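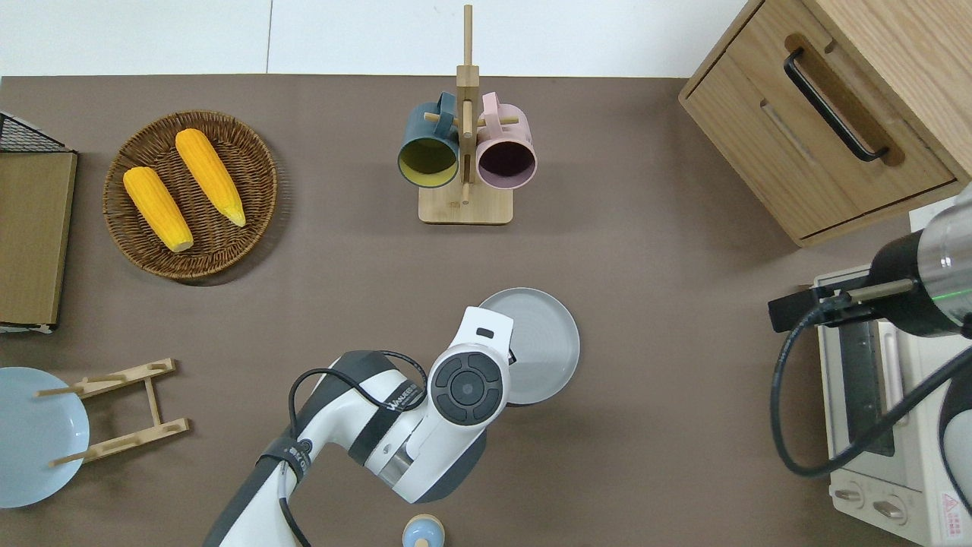
Figure 5. The Flerkier layout. Corn in the wicker basket, two mugs on the tree, plate and drying rack at lower left, cabinet and toaster oven at right.

Flerkier is the fullest of the 9 layouts and the one raters argued over most, so it gets the long treatment. The others (Stirnell, Macedo, Reso and the rest) are in the appendix with the same headings. Same question for all of them. Given a small kitchen surface with its storage already in place, where does each loose thing belong, and how sure are people about it?

Answers came from more than 400 written responses collected in July. Free text, no menu. Respondents got a list of the objects and a sketch of the surface, and wrote a home for every item. We then grouped the answers by hand. "On the tree," "hang it up," "mug stand" all went into one group. "Put away" with no place given went into a group of its own, which got bigger than we wanted.

Mugs first because they are easy. The tree has pegs, a mug has a handle, and almost everyone wrote the tree. A dark teal mug and a pale pink one hang there in Flerkier, handles over the pegs, openings up. A few people objected to the openings. They wanted the mugs tipped so dust stays out, or rims down on a shelf. We coded that as the same home with a different pose. Color did not seem to matter to anybody; no response asked for the teal mug on one side and the pink on the other.

Corn was harder. The basket is shallow and woven, both cobs fit in it side by side, and as a resting place most people accepted it. As a home, no. The usual answer was the fridge, which the layout doesn't offer, followed by the basket "for now." We kept "for now" as a seperate code. It turned up again with bread in Stirnell and with lemons in Macedo, and it looks like a real category: food that is out since a meal is coming. Respondents who wrote it rarely named a second place at all.

There was also a small group that read the basket as tableware, something you carry to the table with the food in it. Under that reading the corn is already where it should be and the basket is the thing that moves. Did not expect this one. The coding sheet had no row for containers that travel, so we added one and went back over the earlier layouts.
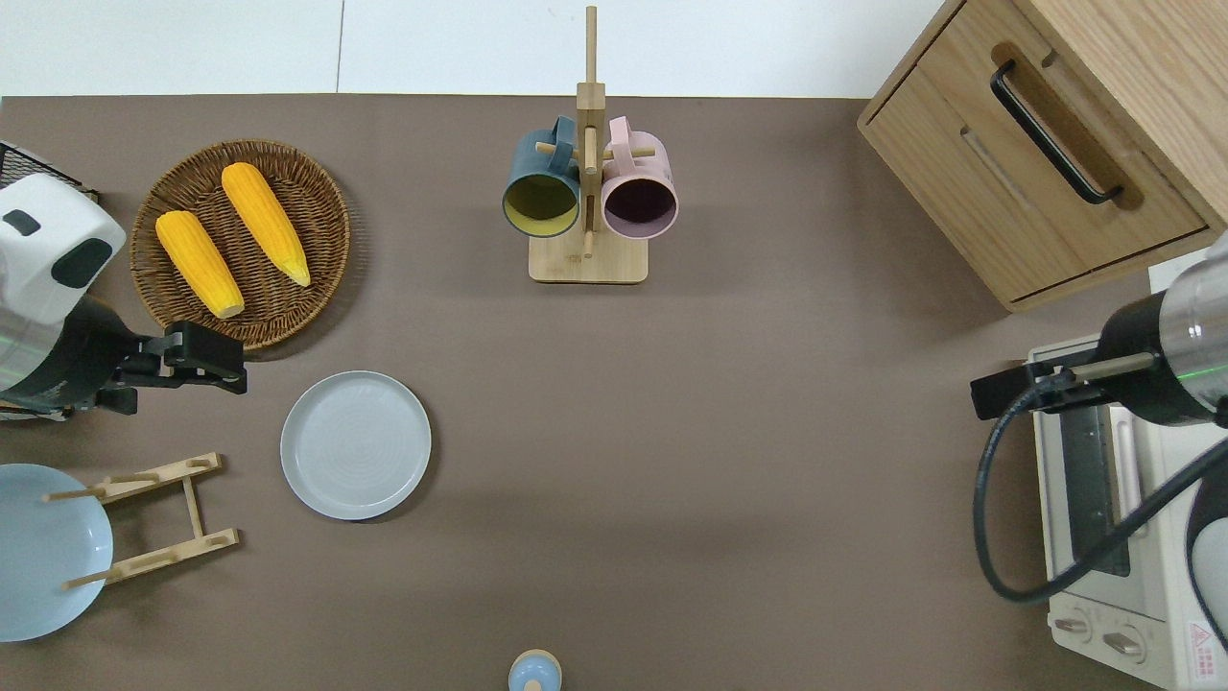 Plates split the answers worst. The rack is wood, ladder-like, with thin dowels, and to a lot of people it says drying and nothing else. A clean dry plate should leave it. To others, mostly those who described a small kitchen of their own, the rack is the plate cupboard and the plates live there all year. Both groups were confident. Agreement on plates was low in every layout that has a rack and went up in Reso, which has a shelf instead.

Plate size came up too. Larger plates to the rack, smaller ones stacked or left flat on the surface near where food is served. We had not asked about size and the sketch did not make it obvious, so this is a lower bound if anything. A follow up should draw the plates to scale.

The cabinet drawer got very little. It has a black bar handle and you would think people would use it, but with no cutlery on the list there was not much to send there. Towels, a few wrote. There were no towels on the list either. The toaster oven was treated as fixed. Nobody moved it, and only a handful used the top of it as a shelf. Several warned against that, with feeling.

Across all layouts the object list had 20 entries, and the pattern in Flerkier holds for most of them. An item with a matching fixture (mug and peg) gets one answer. An item with a fixture that could mean two things (plate and rack) gets two camps. An item with just a container under it gets a hedge. We also checked wether order of the list changed anything. Small effect, mugs listed late got slightly shorter answers, same homes.

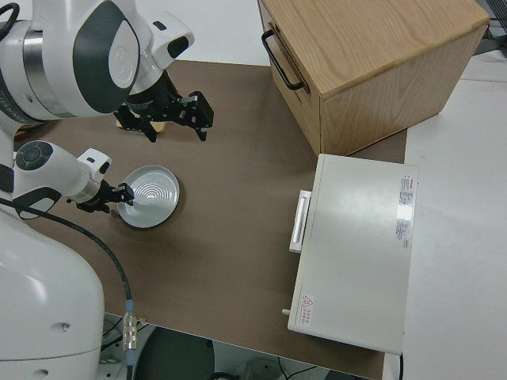 Clear space

A side question, added late. How much of the surface should stay empty? Respondents marked an area on the sketch. For Flerkier the marks pile up in the middle and toward the front, with the storage left along the back and sides. Fewer marks near the oven, and where people did mark there they wrote notes about the door needing room to open. Reso gave a long strip along the front edge. Macedo was a mess, no clear shape, probably our sketch. Redrawn for the next round, same object list.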